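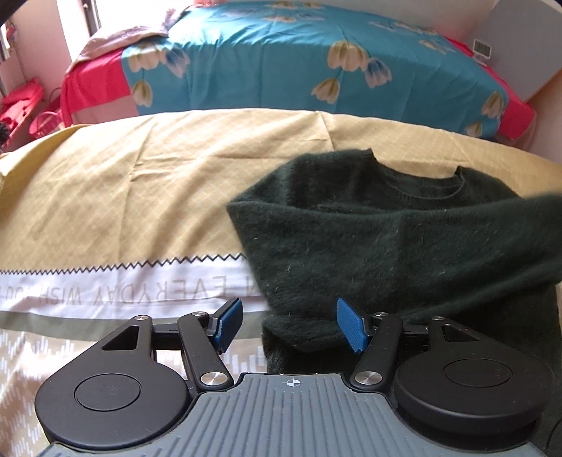
Klinhom (beer)

Klinhom is a style of sour, smoky farmhouse ale, and it's also the name of the yeast that makes it, which confuses people at the bar every single time. I've been drinking it, brewing it and boring my friends about it for years, so when the folks who run these beer pages asked who wanted to write the Klinhom entry, my hand was up before they finished the sentence!

Overview

A proper Klinhom is hazy gold, fairly light (most land somewhere a little under five percent) and smells like lemongrass and a campfire that went out last night. The sourness comes first, then a bready middle, then the smoke. Hops barely show up. If you get a big piney blast off the glass, somebody has poured you an IPA with ideas.

The yeast likes it warm. Most ale strains start sulking in a hot garage, but this one gets going, and the homebrewers I know in warmer states love it for exactly that. It also works slowly at the end, so bottles that get capped too early can gush. I lost half a batch and a good pair of socks learning that one.

Origins

The style starts with Charoen Phuthong, a homebrewer who kept a jar of wild yeast going on rice porridge and malt extract, feeding it the way you'd feed a sourdough starter. He had smoked malt left over from another beer and threw it in because he didn't want to waste it. The first batch was 60 bottles, and by his own account most of them were terrible. The good ones were good enough that he kept going, and he saved the yeast from the bottom of those.

Klinhom was what he wrote on the jar. He has told the story of the name a few different ways over the years (I've heard two of them in person, on the same evening), so I'm going to leave that alone.

The first brewery to sell it was Sallik, a small place with a taproom and a very short list of beers. Thilini Begum was head brewer there and had tasted one of the good bottles at a homebrew club swap. She cleaned up the recipe a bit, cut the smoked malt way down and added a small share of flaked rice to keep the body light. Her version went on tap in November and was gone well before the holidays. Pretty much everyone who brews the style now is copying hers, whether they know it or not.

How it's made

The grain is mostly pale malt, with flaked rice and a little smoked malt. Brewers argue about which wood the smoke should come from. Beech is the usual choice, and I've had a cherry one that I liked more than I expected to.

The mash is kept on the cool side and the boil is short. Then the wort is cooled only as far as a warm room, the yeast goes in, and you wait. The sourness comes from the yeast culture itself, so there's no separate souring step, though a few breweries do one anyway to save time. I can usually taste the difference, and I'm a little snobby about it, sorry.

Commercial versions

Sallik still makes the standard one, sold simply as Klinhom. Truston makes a stronger winter version aged in barrels, with the smoke turned up quite a bit. Their last release was 3,000 bottles and I managed to get two. Trekaso went the other way and cans a very light one with lime peel, which purists hate and which I drink all summer.

Serving

Cool but not icy, in something with a stem if you have it. Pour gently and leave the last bit in the bottle unless you like things cloudy (I do). It's great with grilled chicken, papaya salad, smoked fish, or a plain grilled cheese sandwich at eleven at night.

Festival

The Klinhom tasting is a one-day event in Sallik's parking lot. The one on 13 Jan 2019 had 69 beers on the list, homebrewed and commercial together, and it was freezing, and people stood around in hats drinking cold sour beer as happy as could be. Charoen's own entry came in a plain jug with tape on it. I went back for it three times and on the fourth trip it was gone.

See also: Farmhouse ale, Smoked beer, Sour beer, Wild yeast

105 shares | 9 comments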